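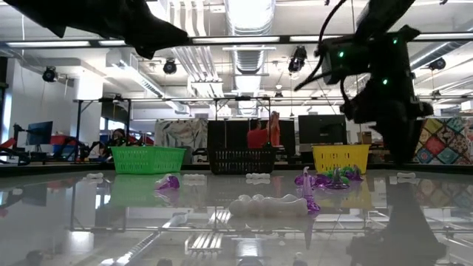 OK quick one before I lose the notes. Thursday was sorting day again. Bones and purple things into baskets, by remote, over and over till my shoulders gave up.

Count so far is 123 good demos. Wanted 200-ish by the end of April, not going to happen, fine.

How it goes on our setup: you sit down, grab the two leader arms, and the follower arms do whatever your hands do. Ditemix records the joint angles and the camera streams together. Hit the pedal to start, hit it again to stop, say keep or toss. That's it. Sounds easy. The first evening I did it I tossed 18 in a row.

What I keep getting wrong, mostly for my own benefit:

Going too fast. When I rush, the follower lags and I start correcting for where it was a moment ago, and then the recording is full of little wiggles. The policy learns the wiggles. I've watched it do it, a perfect copy of my nervous twitch over the green basket, every single time, even when it had nothing in the gripper. Kind of embarassing.

Hovering. I stop above a piece to think about the grasp. Don't. Decide before you press the pedal. A pause in the data is a place where the policy can just sit there forever, and ours did. Last week it parked itself over the table and I went and made tea and came back and it was still parked.

Always the same start. I reset the pieces to nearly the same spots because I'm lazy, and Prandoter (the trainer, not the table, people keep asking) overfits to that like crazy. Now I sort of toss them out by hand and leave them where they land. Bones all over, purple ones bunched up, whatever. More annoying to pick. Better data.

The see-through pieces are a pain btw. Shiny table, everything has a twin underneath it, and the spiky purple shapes go thin at the top so there's not much to close on. I go for the base now. If I take one by the point it swings, and then it's a coin flip whether it makes it over the rim. Bones are nicer, lots of bumps to hang on to, although the big one wants a slower wrist turn or it catches on the basket.

Tried hand-guiding too, where you push the arm itself around with the motors gone soft. Good for one arm. For two I hate it – you're hugging the thing, your own sleeves are in every camera view, and you end up with paths no one could use. Kept 7 of those and probably should bin them.

Ko is the other thing. It's the little script that replays a demo at half speed so you can check it before training. Run it. I skipped it for a month and then found a whole batch where the left gripper channel was flat, never closed as far as the file knew. Gone, all of it. 3,436 frames of me apparently waving at baskets.

Training run is on now, done by morning if the box doesn't fall over. The last one got the bones right most of the time and was hopeless on anything purple, so this batch is heavy on purple. We'll see.

Still to do:
new tape on the pedal
re-zero the right leader, it drifts
ask the Flenditz people if their gripper pads come softer
more demos with both arms moving at once, I keep favoring the right
stretch, seriously

More when the run finshes.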